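Lenow Street Residents – June meeting, minutes

Present: Karim Mansour (chair), Ida, the Owusus, both households from the corner, a few others who didn't sign the sheet. Started 7ish, late, hall key. 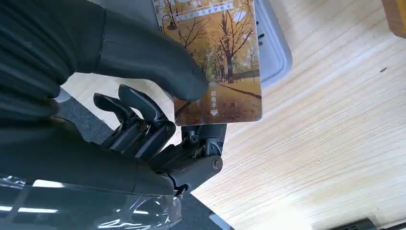
When does the new green bin pickup start? First week after the long weekend, same truck route as recycling, bins out by 7 a.m.

Last minutes – read, accepted. Spelling of Owusu fixed.

Bins cont'd. Council flyer says fortnightly, phone line says weekly. Karim to ring again and get it in writing. Lids must close or they leave it. Ida asked re prawn heads – freeze them till bin night. Flats at the back share 4 bins between 28 units, not enough, letter to go in.

Laneway lighting. Two lamps still out at the Sullovano end. Reported twice, have the job number. Mrs Owusu walks home that way after late shift and is using the main road for now. Agreed we ask for a date, not another "noted".

Parking. Long discusion. Trades utes across the driveways most mornings while the Sullovano job is on. Site manager apparently reasonable if you catch him early. Permit idea raised again, 8 in favour, rest against or wanted to see the cost first. Left on the table.

Street party. Quote for hire of tables, chairs and the jumping castle came in at more than $2,000 – too much. Drop the castle. Bring own chairs. Road closure form still needs signatures from the even side, Ida has the clipboard.

Trees. Roots lifting the footpath outside the Owusus' place again. Photos sent to council. Somebody will go over on it – the postie nearly did.

Other business. Lost cat, grey, came home. Barking at the corner, owners were present and will keep him in overnight. Noticeboard glass needs a clean and teh lock is stiff.

Actions
Karim – bin call, lighting date
Ida – closure form, new table quote
Mr Owusu – letter re bins for the flats

Closed 8.40. Next one same place, bring a plate.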